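About Us

Prenberg is a small research company with one big interest: how two robot arms can learn to share a job. We started in November with a borrowed bench and a question we couldn't leave alone. When a person sorts things into bins, both hands seem to know which one should go next. How do you get that into a pair of arms that were never told about each other?

We're sixteen people now, and we still love that question.

What we work on

Our main method is called Stadero. Each arm runs its own policy, trained on its own recordings, and a small shared model sits between them and settles one thing only – who moves next and who holds back. That's it! The shared model never plans a path and never sees a grip. We kept it tiny on purpose, and it trains in 40 minutes on a single desktop machine.

Most of our tests are bin tasks. They look simple, but the arms have to reach into the same narrow space over and over, and small differences in rim height or wall shape can throw off a policy that did fine the day before. We mix ribbed totes with smooth basins, put jars and other containers close together, and change which bin they start in. 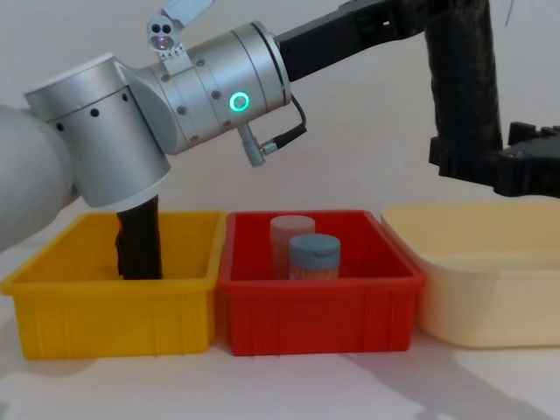

What we've found

In our latest round we ran 193 trials with the shared model and the same number without it. With it, the arms blocked each other in 8 trials. Without it, they did so in 40. We were thrilled, and then we spent two weeks trying to break the result (Gergely Boros, who leads our testing, is very good at breaking results). It held up when we swapped the containers. It did less well when we moved the bins farther apart than anything in the training data, and we're working on that now.

We also learned that recordings where a person hesitates are worth keeping. We used to throw them out. Put back in, they gave the shared model much better timing.

Our other projects

Kun is our recording tool, built so that a new person can start collecting useful runs on their first day. Deter is a safety layer that slows both arms when their paths get too close. Both started as side projects and both get used every day.

Working with us

We like visitors, students and hard questions. If you're working on two-arm tasks, or you've tried something like Stadero and it went badly, please write to us – we'd really like to hear about it.

Page last updated 26/04/2022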